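3.2 Collecting the transfer examples

All examples were gathered at the Irneck site on a two-armed platform with a head camera. The operator drives both arms through the Sanley teleoperation rig, and joint positions, gripper commands and head video are written to one log per episode. We collected 1288 episodes over 16 sessions, the last of them in December. Operators worked in pairs and traded places after every 33 episodes, a limit we set once early runs showed that movements got sloppier toward the end of a long turn.

The tasks in this part of the set involve small, light objects of uneven shape. We wanted items that do not stack, that catch on one another, and that may leave pieces behind when handled. Blocks and cups, which make up most of the earlier Fedinach set, do none of these things. A policy trained only on that set closed its fingers at the same width every time and often missed curled or thin items.

We did not clear the workspace between sessions. Lamps, tissue boxes and cables stayed where the people using the desk had left them, and people were free to walk through the room during recording. Episodes were dropped only if someone touched an arm or the object being moved. This removed 206 episodes, which are not part of the total given above.
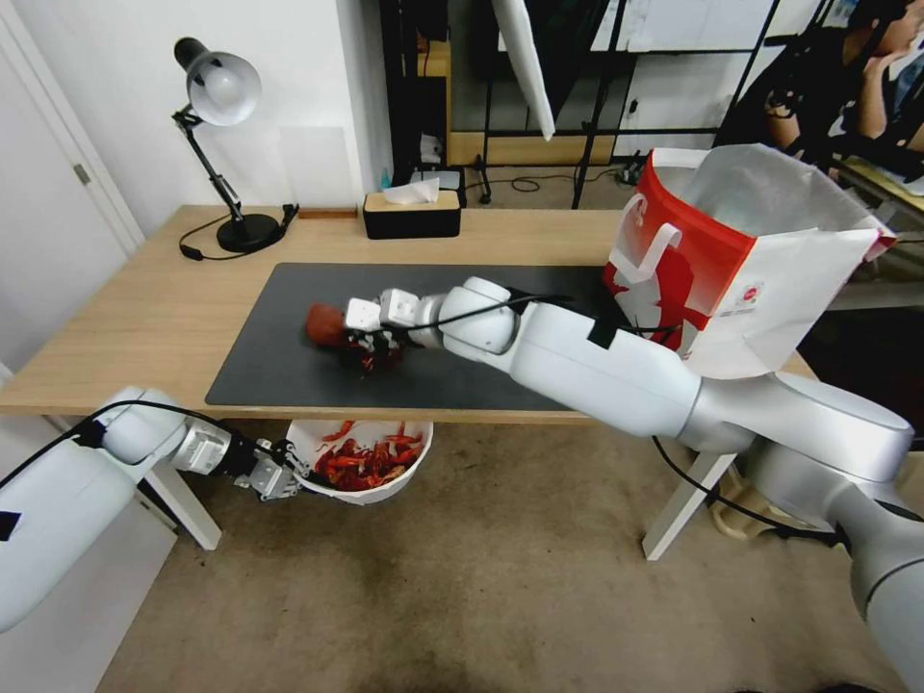 Figure 4. Head-camera view during an episode. One gripper holds a small red object just above the desk mat; the other is at the rim of a bowl of red, curled objects.

Container height was varied as well. In part of the set the bowl is on the desk, and in the rest it is on the floor, so that the two arms work at different levels. The floor setting was harder for operators. Depth is difficult to judge from the head view when one arm is low and near the edge of the desk, and median episode length went up as a result.

Each episode was labeled after recording by a person who had not operated the arms in that session. Labels mark the start and end of each grasp, any drop, and any change of hand. Failed grasps were kept if the operator recovered within the same episode. Following Wattimena, we store these recoveries as separate segments so that they can be weighted on their own during training. The effect of that weighting is reported in Section 5.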